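Section 7: Placing the Sorklow table and marking the floor

Read this section before you load the table. You will need the 4 mm hex key from the Fustar parts bag, a level, and one roll of Poltine floor tape.

1. Sweep and mop the floor, then let it dry. Tape will not hold on dusty tile.

2. Carry the table to its place with one person at each end. Do not drag it. The feet can scratch glazed tile.

3. Lay the level across the top and turn the leveling feet until all four touch the floor.

4. Tighten the leg bolts a quarter turn past snug.

5. Mark the area to be kept clear. Leave at least 70 cm between the tape and any seat in use.

6. Press the tape down with a dry cloth and trim the ends square.

CAUTION: Do not lift the table by the edge of the top. Hold it by the frame.

Note: If a foot is missing, order part 1214. Part 257 is the felt pad for wood floors and does not fit the leveling foot.

7. Set out power and seating last. Keep the power strip close to the table and bring the cords to it by the shortest path. Rolling chairs should stand in a line along one side when they are not needed, as the black office chairs do on the left. At a corner, run the yellow-and-black tape straight into the turn and start the next stripe from there, so the two sides of the zone meet. Cords that trail over the tiles, like the black ones from the white strip below the table edge, should be gathered with a Ljungberg cord clip before the room is opened for use.

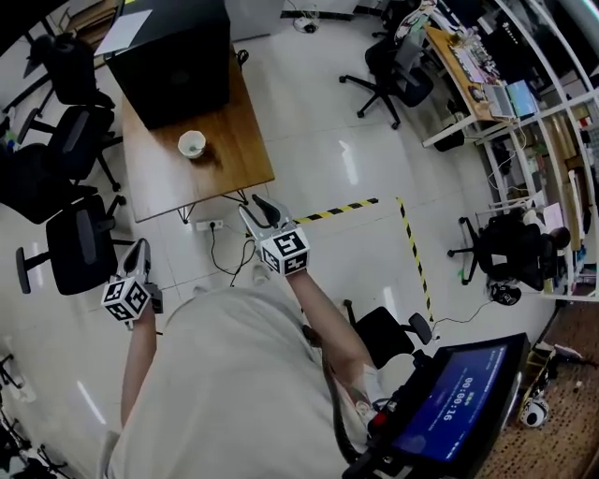
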